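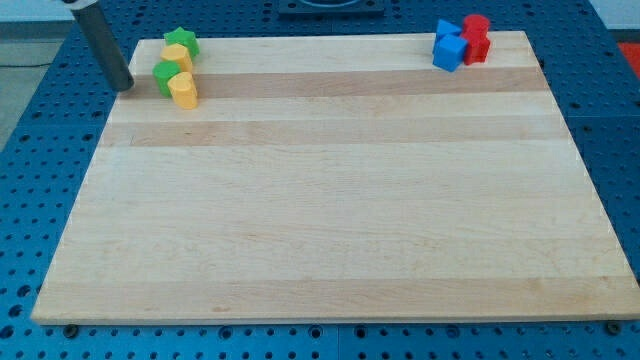
Milan Van Dijk wrote under my last post that if I'm going to moan about not finding apprentices, I should say what I pay them. Fair. So this one is about money, and about the trade school thing, and I have twenty minutes before I need to leave for Vullmont so excuse the mess.

Pay first. Starting helper with me gets minimum plus a bit. After the first winter it goes up, after the second it goes up again if you can frame a stair without me standing over you. Tools: I used to make people buy their own. Stopped doing that. The basic kit came to 1,365 dollars last time I added it up and no kid has that lying around. Now I front it, they keep it if they stay a year. One left after four months with the nailer. Whatever.

Is it enough? Probably not. The warehouse out past the highway pays more on day one and you get a roof and a vending machine. I know this. Milan knows this too, he lost two guys to it.

But the other half of the problem is the school. Vullmont used to run the carpentry intake twice a year. Now it's once, and if you miss it you wait. I had a really good one last year, showed up early, asked questions, could read a tape (you'd be surprised). Missed the deadline becuase the form wanted a signature from me and I was on a roof. My fault, partly. He waited until December, then went to drive for his uncle. Gone.

Called the office about it. Very nice woman, said there are about 100 seats and they fill them, so from where she sits there's no shortage. From where I sit there's 7 of us small outfits in the county all fighting over the same three people.

Wouter Desmet has a different idea, he wants us to go in together. Share one apprentice, or two, move them around. A month of framing with me, a month of finish work with him, then over to Sternis for concrete if they'll play along. Kid sees everything. Each of us puts in 500 up front for boots, gear and the books. I like it. What I don't like is the insurance side, who covers him when he's driving from my site to Wouter's at lunch? Need to call someone. Been saying that for weeks.

Also on the list:

sign the hours sheet for Drollero job, overdue
ask De Smet if they still take summer kids in the yard
find the old safety checklist, the short one, not the forty page one

If you run a small crew and you've done the sharing thing, write me. Mostly I want to know who did the payroll. Wouter says it should be me, I say it should be Wouter.

Ok, truck's blocking the neighbor's driveway agian. More when the Vullmont people answer.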